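Why Does Bread Get Moldy?

Have you ever taken a slice of bread and found a green, fuzzy spot on it? The spot is mold. Mold is a living thing, but it is not a plant and it is not an animal. It belongs to the fungi, the same big family as mushrooms.

Where does mold come from?

Mold starts from spores. A spore is a tiny grain, so small that you need a microscope to see it. Spores float in the air of every kitchen, every school and every street. When a spore lands on a stone, usually nothing happens. When it lands on soft bread, it finds food and water, and it begins to grow.

First it makes very thin threads. The threads go into the bread and take food from it. Later the mold makes new spores, and these give it the color. It can be green, white, black or even a little blue.

What does mold like?

Mold likes water most of all. Fresh bread has a lot of water inside, and a dry cracker has very little. This is why crackers can wait a long time in their box. Mold also likes warm air. At 25 degrees Celsius (that is 77 degrees Fahrenheit) many molds grow fast. In the cold they grow slowly, but they do not always stop.

Light is not important for mold. Plants need light to make their food, but mold takes its food ready from the bread - so it can grow very well in a dark place.
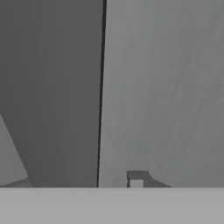 How can we keep food longer?

People found many ways long before there were refrigerators. They dried fruit in the sun, put salt on fish and cooked berries with sugar. All these ways leave less water for the mold to use.

At home you can do simple things. Close the bread bag well. Wipe up crumbs and spilled juice. Put food away in a clean, dry cabinet, and let washed boxes dry completely before you fill them again. 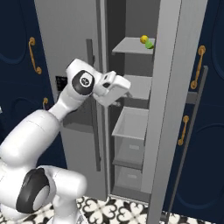
A tall gray cabinet with its left door open.

Try it with an adult

Put a piece of bread with a few drops of water in a clear bag. Put a piece of dry toast in a second bag. Close both bags with tape and leave them on a shelf. Look at them after 72 hours, and then every day for one week. Draw what you see. Do not open the bags again! When you finish, throw them away closed and wash your hands.

Can I cut off the moldy part?

With bread, no. The thin threads can go deep where your eyes do not see them. Do not smell it closely either, because you can breathe in the spores. Show it to an adult and put it in the trash.

New words

Fungi: the group of living things with molds, mushrooms and yeast.
Spore: a tiny grain that can grow into new mold.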